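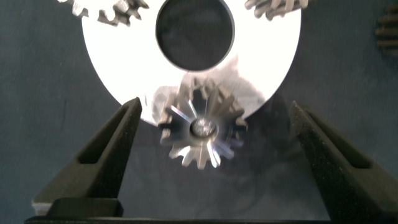
Figure 1. Flat disc with a round central hole, with metallic gear teeth overlapping it.

4. What people call the small parts

I went into the Mestwood interviews thinking I'd get a tidy map. People in one town would say "cog," people in the other would say "gear," and I could draw a line down the valley and go home early. What I got was 429 answer sheets and a lot of people who use both words in the same breath.

The split we did find was by job, and it was a strong one. Folks who had worked at the old Gukton mill said "gear" for the whole wheel and "cog" for a single tooth. Folks who hadn't worked there mostly used "cog" for the wheel and just said "tooth" or "spike" for the rest (one man said "the bitey bits," and I have coded him as Other). Flat round pieces with a hole were even messier. I heard "washer," "plate," "ring," "donut," and, from two sisters in Cotden, "penny," which I'd never run into before and still can't trace.

I should say how the asking was done, as it matters for Table 3. We sat down with people at home, usually over coffee, and let them talk about fixing things before we got to the word list. By the time we asked for a name, most had already used one without thinking. Those first, unprompted words are the ones I trust. 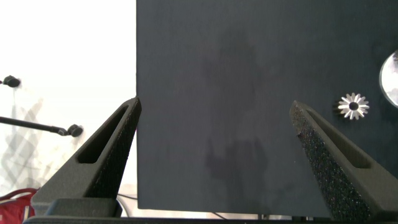 Lourenço Cordeiro disagreed with me on this when he read the draft. He wrote that a word used in a story is picked to suit the story, and that a person talking about a grandfather's clock may well borrow the grandfather's word for it. "You are recording two generations and filing them as one," he put it.

I think he's right about some of the older speakers – the clock stories do lean toward "cog" – so I went back and marked every answer that came up in talk about a relative. Taking those out makes the mill pattern a bit weaker, but it's still there.
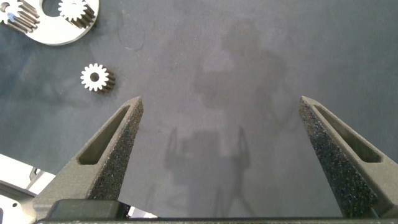
The Cotden sheets needed a second pass for another reason. Gumaro Tlapale did most of those interviews and wrote down pronunciation as well, and more than 400 of his notes turned out to be usable. I had planned to leave sound out of this paper. Then I saw how many mill people say "geer" with two clear beats, almost "gee-yer," and I couldn't leave it alone. Section 5 takes that up.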